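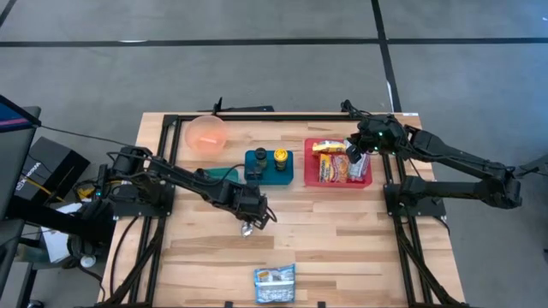
Treloar Opens Remote Teaching Stations to Evening Staff

Treloar has extended its robot teaching program to evening staff, with sessions now running until 9 p.m. Operators guide a pair of arms by remote control through everyday sorting work, including placing packaged snacks in trays, and each completed run is recorded for training.

The program collected 3844 runs through April. New operators complete 40 practice runs before their work is added to the record.

"A steady hand matters more to us than speed," said Ivone Prado, who supervises the stations. Terence Garside will coordinate the evening schedule. Staff wishing to take part should apply to his office.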